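Chapter 12
Markets, Tolls and the Growth of the River Towns

Most English river towns grew up at a crossing. A ford or a bridge forced traffic to slow down, and slow traffic could be charged. This chapter examines how the right to charge was granted, who held it, and what happened to a town when the right was lost. The main case is Onley, a market town whose borough records survive in unusual quantity. Drimness, further downstream, is used for comparison.

The chapter assumes that the reader is familiar with the manor court and with the difference between freehold and copyhold tenure. Both were covered in Part One. Terms printed in the glossary are not defined again here.

The Onley records consist of 608 membranes of court roll and a single toll book. The toll book lists 1,018 payments, most of them for carts of grain, hides and salt. Entries give the name of the carrier, the goods and the sum paid. They seldom give the place of origin, and the clerk's spelling of surnames varies within the same page. Totals drawn from the book should therefore be treated as minimum figures.
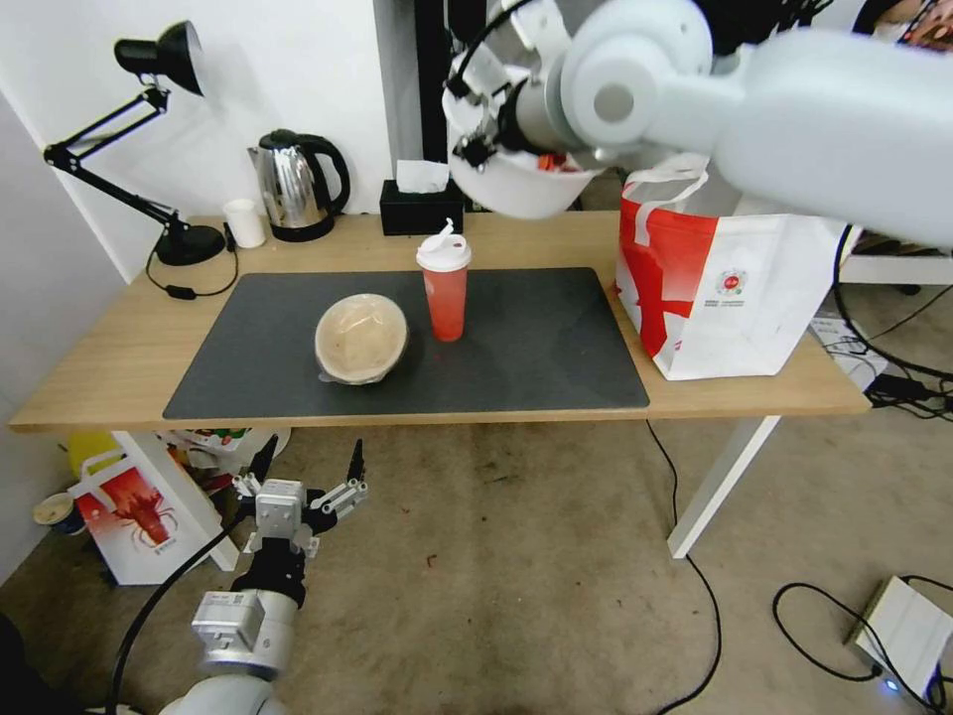
12.1 The market charter

A charter did three things. It fixed the day of the market, it named the person entitled to the tolls, and it protected the market from rivals set up nearby. The third provision caused most of the disputes. Lords of neighbouring manors held informal markets at church doors and on open ground, and the Onley burgesses brought repeated actions against them.

The annual fair was a separate grant. At Onley it was held in April and drew traders from a much wider area than the weekly market – a pattern found in many towns of this size. Fair tolls were charged at a higher rate and were entered at the back of the toll book in a different hand.

Rosalía Cordero has argued that the fair mattered less to the town's income than the rents on permanent stalls. Her reading rests on 20 stall leases, all from the north side of the market place. The leases are discussed in section 12.3, together with the objection that the south side may have been let on other terms.

12.2 Bridge and ferry

The bridge at Onley was maintained from pontage, a toll granted for a fixed term and for repairs only. Drimness had no bridge and relied on a ferry held by the lord of the manor.

Back to top | Contact the publisher | © Bakumel Educational. All rights reserved.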